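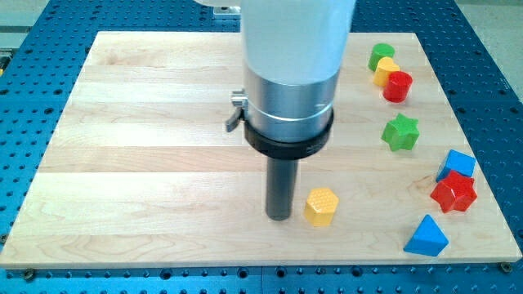

Notebook, sorting cell, 2 January 2020

First working entry since the break, and I want to get down what the cell has done to our shifts before the summary gets written by someone who wasn't on them. The pitch in December was that Tanner (the arm, named by Lev, blame him) would take the pushing and sorting work away from the bench and give the people there time back. Today's job was clearing plastic shapes across the maple board with the plain rod on the wrist, no fingers, no suction, just a dark gray stick that shoves. I started with the yellow hexagon block next to the rod and the rest of the shapes over on the right side. The three cylinders at the back right are the ones I worry about, bunched up like that, because a rod can't pick one out of a bunch. It can only lean on whichever it meets first and the others go where they like.

Setup notes, for whoever has it tomorrow. Same speed as before the break. Rod height left where Pylyp had it. I did not touch the Plondo settings and would ask that people stop touching them without writing it here. There are two changes in there with no initials.

Results: 13 runs. 7 finished with no one stepping in. 3 stopped on their own with a force warning. The others I stopped by hand, once for a block headed for the edge and otherwise because the arm was pushing at nothing and seemed content to go on doing it. I have logged the last kind as failures. The Weritz sheet has no box for them, only "completed" and "fault", so on their sheet they will probably end up as completed. I have asked for a third box. I asked in December too.

Now the part I care about. Neema did this sorting by hand for the trial batch and she was quick at it. She also looked at every piece while she did it, and put the chipped ones in the tray without being told. The arm doesn't look for chips. So we now have Neema standing next to the cell, watching it sort, and then going through the sorted pieces for damage. Same person, same hours, and the interesting half of the job has gone to the machine. When I asked her how she liked it she said her back is better and she is bored stiff. Both of those should be in the report. My guess is only the first one will be.

Her back is a fair point, though, and I don't want to skip over it. Leaning across that bench for a full shift was bad for everyone who did it, me included. If the cell did nothing except spare people the reach I would call it worth having. I'd just like us to say so, in place of the hours saved figure, which I still can't reproduce. Illia's spreadsheet counts the time the arm is moving. It leaves out the resets, and the resets are all us. Every run begins with a person putting the shapes back on the board, and I spent more of the afternoon doing that than anything I would call my job.

The target is 2,000 pieces a shift. I have no idea where that came from. Marichka thinks it was copied over from the Ilar line, where the parts are all one shape and arrive in a row. Ours are cylinders, stars, a cube, and so on, and they don't behave alike. A cylinder on its end slides nicely if you push it low and square. A star catches the rod between two points and then turns with it, or it skates off sideways if you hit a tip. I had the green star go both ways from what looked to me like the same start.

Lev disagrees with most of this. His view (he read the above over my shoulder, so it may as well go in) is that we are judging it too early, that the hand-sorting numbers were from a good week, and that stepping in by hand hides problems the arm would get out of if I left it alone. The last one could be true. I'll let the idle pushing run longer next time and write down what happens, as long as nothing is heading for the floor.

To do:
Ask Illia for the raw times, with the resets in.
Try the cylinders spread out, then bunched, same speed for both.
Find out who changed Plondo.
Talk to Marichka about Neema running the cell herself instead of minding it. She spotted the force warning pattern before I did and she has no login.
Check the rod for wear before the first run.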